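Jirketton Pet Owners Club - Minutes, Monday, December 3, 2018
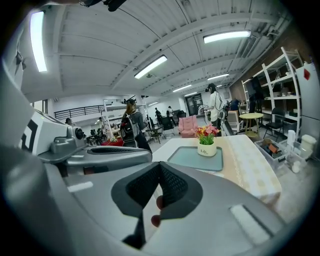 Club Business

Start 7:05. Juwita Entili in the chair, also taking notes, sorry for the scrawl. Quorum ok. Last minutes read, one fix (kennel cough talk was the Mimel group, not ours). Passed.

Barking complaints, Michiels Court. Two more letters from the building manager. Same three dogs. Owners came tonight, good of them. Mostly happens when people leave for work. Agreed: owners try short absences first, couple minutes, build up slowly. No bark collars, club won't lend or recommend them. One owner asked about leaving the radio on. Can't hurt. Look again next meeting.

Puppy class. 13 signed up, room takes 12. Last one goes on the wait list unless someone drops. Fee stays the same. Need more mats, the old ones are chewed. Long talk about whether treats in class make dogs beg at home. No agreement. Trainer says pay them on the mat, never from the table. Moved on.

Litter box evening. Good turnout last time, people want it again. Main questions were cats going next to the box, and how many boxes for two cats. Handout needs a rewrite, page 2 is out of order. Juwita to do. Ask Jurnia Vet if someone can come talk about when its a medical problem.

Money. $3767 in the account. Paid out $280 for hall rent and $204 for printing since last meeting. Printing seems high. Get another quote before the next batch. Motion to buy two baby gates for loan shelf, passed, one against (thinks people won't return them).

Loan shelf. Large crate still out, was due back in the fall. Call again. Somebody left a harness, blue, medium, no name on it. Claim it or it goes on the shelf.

Leash rule at the creek path. City sign is down. Dogs off leash most mornings, two scuffles reported, no injuries. Write to parks dept. Juwita has the adress.

Other. Holiday potluck, sign-up sheet by the door. No dogs at this one. Please label anything with chocolate or raisins.

January meeting skipped. Next one in February, same room, date to be emailed.

Closed 8:40.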